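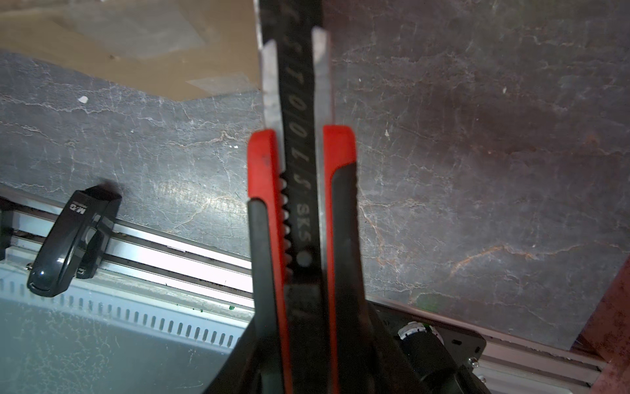 Figure 3. Wrist camera view with the utility knife held between the gripper fingers, blade extended. The stapler at left belongs to the distractor set.

4.2 Grasp verification from the wrist view

The planner described in Section 3 assumes that once the fingers close, the tool is where the planner thinks it is. In our early trials this was often wrong. A tool could be held firmly and still be tilted several degrees from the planned pose, or sit too far forward in the fingers, and the error only showed up later when the tip missed its target. We therefore added a check between the grasp and the first motion. The arm pauses, one image is taken from the wrist camera, and a small network estimates the tool's tilt in the image plane and how far it extends past the fingers.

We use a single image instead of a short clip. The camera is fixed to the wrist, so the fingers always appear in the same part of the image, and a tool that is held without slipping does not move relative to them. Extra images taken during the pause gave almost the same estimate and made the check slower.

The utility knife was the hardest tool in the set, and most of the design choices in this section come from it. As Figure 3 shows, the knife is long enough in this view to run out of the top of the image. The tip of the blade can't be seen, so a method that looks for the tip has nothing to find. Our first version did exactly that. It tended to pick the upper end of one of the metal rails on either side of the blade, which gave a length that was far too short. The current version ignores the tip and works from features on the body of the tool. For the knife these are the rail ends, the round hole near the lower end of the blade, and the edges where the red plastic meets the dark grips. The hole proved especially useful because it belongs to the blade and the rail ends belong to the handle, so the distance between them gives the blade extension directly.

Printed text was less helpful than we had hoped. The "SK5" mark on the blade is easy to read in Figure 3, but the larger letters above it are blurred, and on other images the text was lost in glare. We tried using the text as a landmark and dropped it.

Training data. We collected 700 wrist images over the full tool set, with the gripper closed on one tool in each. Prasert Khamphan marked the body features by hand, and a second person checked the marks. We held out 108 images for testing, all taken in sessions that were not used for training. The same stone-patterned tabletop was used in every session. We kept it on purpose. Its veins and cracks produce many thin lines close in contrast to a steel edge, and an earlier model trained on a plain gray mat failed as soon as it was moved to this table.

Background objects. Loose tools and office items were left near the workspace in both training and test images. Dark glossy objects such as the stapler in Figure 3 caused some trouble at first because their highlights look like metal. The aluminum framing at the border of the table was worse. Its bright parallel ridges were sometimes taken for the rails of the knife when the two came close together in the image. Limiting the search to a region that starts at the fingers removed most of these errors.

Results. The check accepted or rejected the grasp correctly in 96 percent of the test images. Of the test images, 41 showed the utility knife, and these account for nearly all of the mistakes. The mistakes were mostly false rejections, in which a good grasp was sent back to be repeated. We consider this the better side to err on with a bladed tool, and we set the threshold with that in mind. A repeated grasp costs time but the arm stays clear of the work surface.

We compared the check with two other methods. The Mida baseline matches the whole outline of the tool against a stored shape. It did well on short tools that fit inside the image and poorly on the knife, for the reason given above. The Animum baseline uses finger force alone and can't see tilt, so it accepted several grasps in which the tool was held tightly at the wrong angle. Full numbers for both are in Table 2.

One limit remains. The method needs at least two body features in view. When the knife is gripped very high on the handle, the fingers hide the lower features, and the estimate of blade extension becomes unreliable. In that case the system reports no result and the grasp is repeated from a lower approach.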